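Illeck sets out its equipment plan for two-armed robot tables

July 9, 2018 — Illeck has agreed its budget for robot table equipment, and we're delighted to share it! The plan covers 2 more tables with a pair of arms each, on the same pattern as our first. 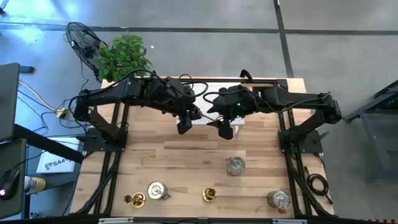
What we are buying

Trineo will supply the arms and Sisasico the frames. We have also set aside money for 143 spare parts — cables, clamps and gripper fingers — so that a small fault needn't stop a day's work. 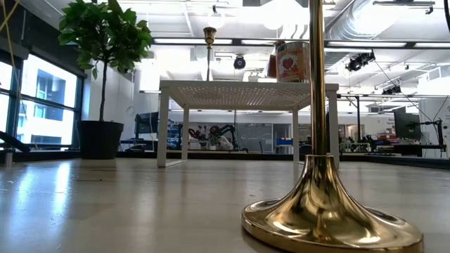 1 minute read

Small goods matter too. Brass stands, cans and a white perforated platform all come out of the handling budget, which we have fixed at £3,000.
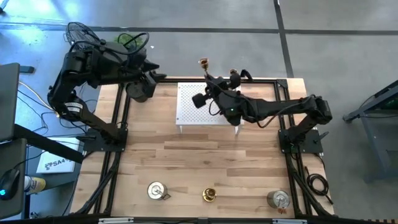
Illeck Equipment Planning Team

Orders open once Domínguez has checked the floor plan. We hope to have both tables running by April.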